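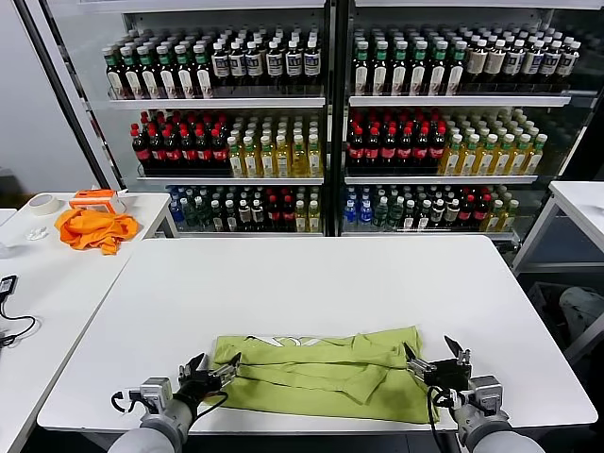
Folding shirts for handout, which method holds up?
Home Textiles and Laundry > Folding and Storage

dalcantara
Posted 13/03/2023
I have 368 event shirts to fold for the Hustthorpe run. All short sleeve, cotton, lime green, white print. They came in bulk bags and they are creased. I want a fold that is close to square, stays flat in a stack and can be handed over a counter without falling open. The table I have is a plain white rectangular one, so there is a good flat surface to work on.

At home I fold in half down the middle, tuck the sleeves in and fold up from the bottom. That is fine for a drawer. In a tall stack it leans toward the side with the sleeves. What do people use for this?

mendbasket
Don't fold down the middle. You get a hard crease through the print and both sleeves end up on one side, and there's your lean. Put the shirt face down, fold the left side in to about halfway across the shoulder, lay the sleeve back on itself so it runs down the body, repeat on the right. Then hem up to the collar in two folds. This is how most stores do it.

Fisley
Same as mendbasket except I do thirds on the length. Hem up one third, then again. The collar ends up on the outside and you can see it from the top of the stack. With halves you get a longer block that wants to open.

dalcantara
Tried the thirds. It comes out nearer to square, which I like. My problem now is the sleeve. If I lay it back straight it sticks out past the bottom fold. If I lay it on the diagonal it stays inside but makes a ridge.

mendbasket
Diagonal is fine if the sleeve is flat before you fold anything over it. Run your palm from the shoulder out to the cuff, then fold. The ridge is usually fabric bunched at the armpit seam and has little to do with the angle.

pressandhang
I'd disagree about the diagonal. On a boxy cut shirt the straight sleeve is neater. Bring the side in a bit further and the sleeve will fit. You lose some width but the stack is more stable.

mendbasket
You lose enough width that the print gets folded around the edge. If it's a wide chest print that looks bad on a handout table. Depends on the shirt, I guess.

dalcantara
The print is wide, so I am going with the diagonal sleeve.

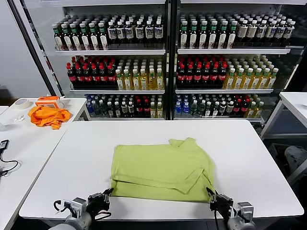

Lime green shirt partway through the fold, sleeve laid on the diagonal.

Griltham
Looks usable to me. I would smooth out the creases at that stage and not at the end. Once the last fold is in, all you can do is press on the outside, and the inside layers stay as they are. Also pull the bottom edge straight before you go on. If that edge is crooked the finished square will be crooked.

pressandhang
The creases are from the bags. Take the shirts out the night before and lay them in flat piles. It won't get rid of everything but they handle better the next day.

Delia Oprea
I fold for a school store and have done bigger batches than this. A few things that made a difference for me:

Work at a table that comes up to your hips. A low one will hurt your back well before you finish.

Keep one table for folding and a second one for everything else. Tape, cloths, scissors and whatever you are drinking should all go on the second one. If it is on the folding table it ends up under a shirt.

Sort by size first and mark each pile with a strip of masking tape. Don't mix sizes in a box.

Boersma
Agree on the masking tape, but put it on the box and not on the shirts. I left strips on some dark tees for a couple of months and had to scrub off the glue.

Delia Oprea
I meant on the table in front of the pile. I should have said so.

Griltham
Has anyone used one of those hinged folding boards? Mine makes every shirt the same width, but I found it slower than folding without it.

Fisley
Used one for a batch of 300. It was slow for the first box and then fine. Worth it if several people are folding, because everyone's come out the same. If you're by yourself you will settle into a width anyway.

pressandhang
I sold mine. A piece of stiff cardboard cut to the finished width does the same job. Lay it on the back below the collar, fold the sides over it, slide it out, fold up.

dalcantara
Cardboard sounds right for me. I have plenty from the cartons.
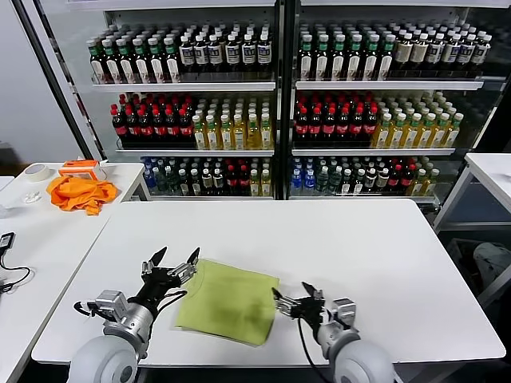 Boersma
When the print is on the front, does the shirt start face up or face down?

Delia Oprea
Face down. The sides and sleeves fold in over the back, and when you turn the finished shirt over the print is on top.

Boersma
OK, I had been doing it the other way and then wondering where the print went.

mendbasket
Check for marks when you turn it over, too. Light colors show everything. Wipe the table between piles and keep a separate pile for anything that needs a second look.

Griltham
How are you boxing them?

dalcantara
36 to a box, laid flat, collars alternating left and right so the thick side doesn't build up.

Fisley
Alternating works. I would still stop a little below the top of the box. If you press the lid down on a full one the top shirts get new creases.

pressandhang
Or stand them on edge like files. It's easier to pull one out at the counter and nothing gets crushed.

Fisley
On edge they slump as soon as the box is half empty. I went back to flat.

pressandhang
Mine slumped a bit, but not enough to matter. Use a narrower box.

dalcantara
Staying with flat, since the boxes are already here. I cut the cardboard this morning and it does keep the width even. Starting on the mediums after lunch.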